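fio sobre como eu passei de pessoa que jogava roupa fora por causa de um botão a pessoa que faz bainha em cortina alheia. pega um café que é comprido

tudo começou com uma calça. calça boa, de linho, comprada na Westine numa liquidação, e que ficou uns quatro dedos comprida em mim. levei na costureira da esquina e ela me pediu duas semanas. DUAS SEMANAS. eu tinha um casamento no sábado seguinte, ou coisa assim

fui ao casamento com a barra presa com fita dupla face. descolou na hora da valsa. o Jomar Tagle, meu colega de trabalho e padrinho do noivo, passou o resto da noite me chamando de "a noiva da cauda"

no outro dia abri o armário e separei tudo que eu não usava por algum defeitinho bobo: barra caída, botão faltando, zíper emperrado, alça arrebentada. deu uma pilha que não cabia na cadeira!! e olha que a cadeira da roupa aqui em casa é guerreira

comecei pelo mais barato, agulha e linha. comprei um kit daqueles de armarinho e já aviso: a linha que vem no kit é péssima, arrebenta só de olhar. compra um carretel bom de poliéster na cor que você mais usa (no meu caso preto e cru) e esquece o arco-íris do kit

primeiro ponto que vale aprender é o ponto invisível. você pega um fiozinho de nada do tecido da frente, depois entra na dobra, anda um pouco por dentro dela, sai, pega outro fiozinho. a minha primeira barra ficou toda franzida porque eu puxava a linha como quem amarra cadarço. mão leve, gente

segundo: passar a ferro ANTES de costurar. eu achava frescura de tia. dobra, passa, dobra de novo, passa de novo, e só aí alfineta. metade da bainha é ferro, juro
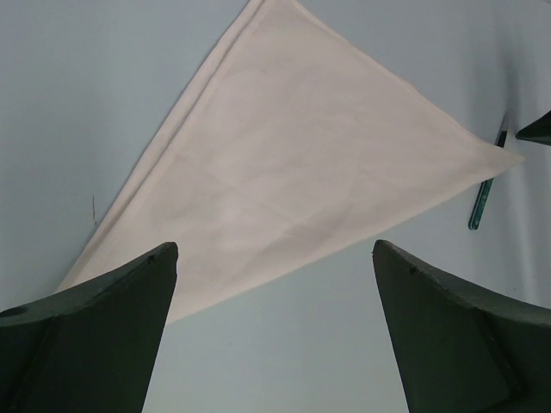

aí veio a máquina. passei umas semanas olhando usada em grupo de bairro, quase comprei uma de um senhor que não sabia dizer se ela ligava (!!), e acabei ficando com uma Mindico portátil, de segunda mão, por 158 reais. veio sem manual e com a sapatilha errada

a primeira noite com a Mindico foi um horror. a linha de baixo virava um ninho, eu mexia na tensão, piorava, desmexia, piorava mais. fui dormir brava. de manhã vi um vídeo e era o fio de cima passado fora da alavanca. só isso. se a sua máquina faz ninho embaixo, olha o fio de cima antes de sair girando botão

outra coisa que me salvou: trocar a agulha. eu achava que agulha de máquina durava a vida toda, que nem panela. quando comecei a ouvir um toc toc no tecido, era ela pedindo aposentadoria. e para malha usa a de ponta arredondada, senão fica pulando ponto

me perguntaram de tesoura. tenho uma Beklow que é só pra tecido e mora escondida numa gaveta com pano de prato por cima. quem cortar papel com ela nesta casa vai morar em outra casa

sobre tecido: começa com algodão, daqueles de lençol. cetim e viscose escorregam, parece que você tá costurando um peixe. eu teimei numa blusa de viscose em outubro e ela continua pela metade até hoje, me encarando do cesto de costura

e LAVA o tecido antes. fiz uma toalha de mesa pra minha mãe sem lavar o pano, ficou linda, ela lavou uma vez e virou toalha de bandeja. ela usa mesmo assim e faz questão de me mostrar toda vez que eu vou lá

pra quem quer retalho barato: a Bajwa, lá perto do terminal, vende ponta de rolo por quilo numa banca do fundo. tem que garimpar, tem muita coisa feia, mas já achei um linho misto lá que virou fronha, saco de pão e um forro de bolsa. leva sacola e paciência

quanto a dinheiro, porque sempre aparece alguém dizendo que costurar sai mais caro: no começo sai mesmo rs. somei tudo outro dia, máquina, tesoura, linhas, tecidos, um curso online que eu larguei na aula 2, e deu 1.098 reais. em compensação faz tempo que eu não compro calça e a costureira da esquina agora me cumprimenta meio desconfiada

o curso eu larguei porque queria ensinar a gente a fazer molde de saia evasê e eu só queria saber pregar um zíper. aprendi o zíper com um vídeo de uma senhora que quase não falava, só mostrava as mãos. alinhava primeiro, costura depois, tira o alinhavo. pronto

a cortina alheia do começo do fio é do Jomar, aliás. ele mudou de apartamento, o pé-direito é baixo e sobrava pano no chão. cobrei em almoço. foram dois painéis enormes e eu costurei com metade deles apoiada nas costas do sofá pra não pesar na máquina, recomendo a gambiarra

ele queria pagar com o discurso da cauda outra vez mas eu estava com a Beklow na mão

próximo projeto é refazer o elástico dos lençóis de baixo, que estão todos frouxos e pulam do colchão às três da manhã. se alguém souber um jeito de enfiar elástico sem perder a ponta lá dentro, me conta. já tentei alfinete de segurança e ele abriu no meio do caminho

edit: muita gente perguntando da linha. é poliéster comum, número 120, de qualquer armarinho. para jeans pego uma mais grossa e agulha 100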